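The Drawer That Wouldn't Sit Still
An open day at Jorard

The coffee at Jorard was already going fast when I got my coat off, and I was steered (very kindly, by the elbow) to a row of folding chairs in front of a big screen. The company had opened its doors for the afternoon of February 21, 2019, to show off Zirnano, the simulated home where its robot arm learns to handle furniture. I had pictured something with more wheels and sparks. What we got was wood grain, and a lot of it!

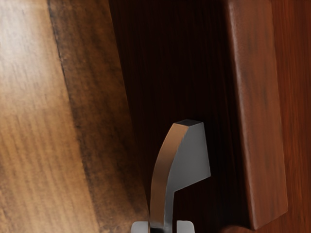
I grew up in a house full of sticky drawers, so I may have been the ideal guest. My grandmother's dresser needed a hip and a prayer, and I've never once thought of opening it as a skill. In Zirnano it very much is one. The fingers have to come in at the right height, with the right gap between them, and then the arm has to travel back in a line that suits the drawer and leaves the rest of the cabinet alone. The team runs the same small job over and over, with the cabinet shifted a little or turned a little each time, and they talk about a good pull the way my uncles talk about a good cast off the dock.

The arm on the screen was white with a black two-finger gripper, and the drawer in front of it stood wide open with nothing inside. A boy of 6 in the next row wanted to know where the socks were, which got the biggest laugh of the afternoon.

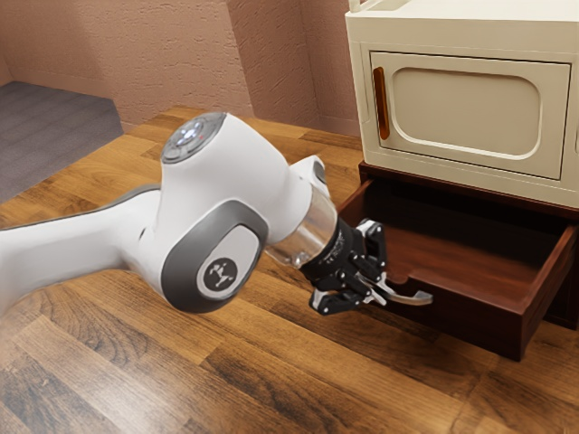 Back to the Beginning

After the break we moved on to Kolus, the piece of software that decides where the fingers should go next. The cabinet had its drawers shut for this part, the upper one with a curved silver handle, and I found myself leaning forward in my chair like it was the ninth inning.

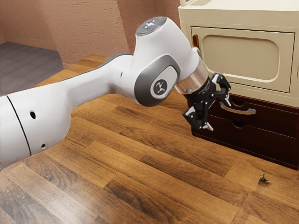
Lysenko Magazine, Vol. 8, No. 2

I asked when I might have one of these arms at home, and I was told, with great patience, that the drawers come first and the kitchen comes later. Fair enough. The next open day is planned for January, and I've already asked them to save me a chair near the coffee.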